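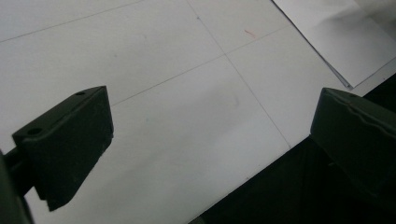 What is still holding up release of the grasp-width estimator?
Calibration drift between recording sessions, which the current tooling detects but does not yet correct.

Flonduma software work package, progress report for April
Prepared for the Grandau program office

Status by task

Pose tracking. The visual-inertial tracker now runs offline on all recordings from the hand-held grippers. Of 413 recordings processed this period, 51 were rejected for loss of tracking. Most rejections fall on plain, glossy floors, where the feature detector finds little besides grout lines and reflections. Raising the inertial weight reduced the jumps but added slow drift in height. Neither setting is final.

Finger segmentation. The Arkwood mask model separates the gripper fingers from the background before features are extracted. Hard shadows next to a dark finger are still labeled as finger in part of the test set. We added almost 3,000 hand-corrected masks and are retraining.

Grasp width. Width is computed from the masked finger outlines and a per-unit calibration file. The open position is the reference. When the reference shifts between sessions, the tool writes a warning and keeps the old value. Automatic correction is written but has not passed review.

Planning interface. The exporter to the Rathjen planner accepts the new trajectory format. Timestamps are resampled to a fixed rate before export. A rounding fault that dropped the last sample of each trajectory has been fixed, and the 96 affected files were exported again.

Deviations from plan

The policy training run has moved to the next period. It depends on corrected grasp widths. No change to the budget is requested.

Next period

Merge the width correction, finish mask retraining, rerun the rejected recordings with both inertial settings, and deliver the tracker configuration with its test log.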